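How does a student newspaper work?

Ever picked up a school paper and wondered who made it? Kids did! Well, students. Quick tour, lets go.

First, what is it?
A student newspaper is news about a school or college, written by the people who go there. Sports scores. Lunch prices. A new principal. A leaky gym roof. Some papers are printed, some are only online, lots are both.

Grown-up newspapers mostly won't cover your school's lunch prices. Too small for them. Big deal for you, though.

Who does what?
Reporters find things out and write them down. Editors read the stories and fix them, and they pick what goes in. Photographers take the pictures. A designer fits it all onto the page like a puzzle. At a small paper one kid might do two or three of those jobs. In one week. With homework.

Most student papers have an adviser too. A teacher, usually. The adviser helps when something tricky comes up, like a story that could hurt somebody's feelings or get a fact badly wrong.
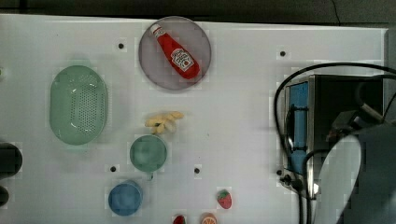

Where do stories come from?
All over. A notice on a wall. A meeting. Something you overheard in line (careful, that's only a tip, not a fact yet). Good reporters ask a lot of questions, and they start with the same little words every time: who, what, when, where, why, how.

Let's say the Woltton Middle School paper hears that the library is going to close early. Rumor! The reporter can't just print it. She asks the librarian. She asks the principal. She reads the sign on the door. It turns out to be true, but only on Thursday, and only for 4 weeks. Very different story now. Less scary. Still worth printing, becuase people need to know when to bring their books back.

Checking, checking, checking
Names spelled right? Check. Numbers right? Check. Did the person really say that? Check your notes. If you didn't write it down, don't put quote marks around it. Quote marks mean "these are the exact words."

Being fair counts too. If a story says someone did something wrong, that person gets a chance to answer before the story comes out. Call them. Write to them. Give them real time to reply, not five minutes.

News or opinion?
Two different things, and papers keep them apart.

News: "The cafeteria stopped selling chocolate milk in April."
Opinion: "The cafeteria should bring back chocolate milk."

Opinion pieces get their own page, with a label at the top so readers can tell. You can write one. You can even disagree with the last one, that's what letters to the editor are for.

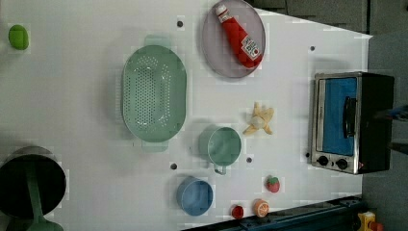

What happens when they mess up?
They fix it and say so. That's called a correction. Short and plain. "Last issue we said 90 students joined the chess club. The right number is 9." Ouch. But readers trust a paper more when it owns up.

Can the school say no?
Sometimes. Depends where you live and what kind of school it is. In some places the principal can read the paper before it's printed and ask for changes. In other places the student editors have the last word. People argue about this a lot, and have for years. When someone in charge stops a story from coming out, that's called censorship. A big word, worth knowing.

Who pays for it?
Printing costs money. Papers get it from the school, from bake sales, from ads. An ad is a space somebody buys, like the pizza place down the street. Buying an ad doesn't mean the pizza place gets to pick the stories. That's an important rule!

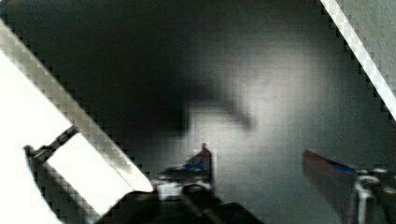 Can I start a newspaper if my school doesn't have one?
Sure, lots of them began with a couple of friends and one sheet of paper. Ask a teacher to be your adviser, pick a name, and keep the first issue tiny. Two stories and a drawing is plenty.

Words to know
Byline: the line that says who wrote the story.
Headline: the big words on top.
Deadline: when your story is due. No, really due.
Source: a person or a paper that gave you the facts.
Scoop: a story you got before anyone else did.
Masthead: the list of who works on the paper.

Try it!
Find one thing that changed at your school this month. Ask two people about it. Write down exactly what they say, then tell the whole thing in 22 words or less. Harder then it sounds. Read it to someone at home and see what they ask you next, that's probably the bit you left out.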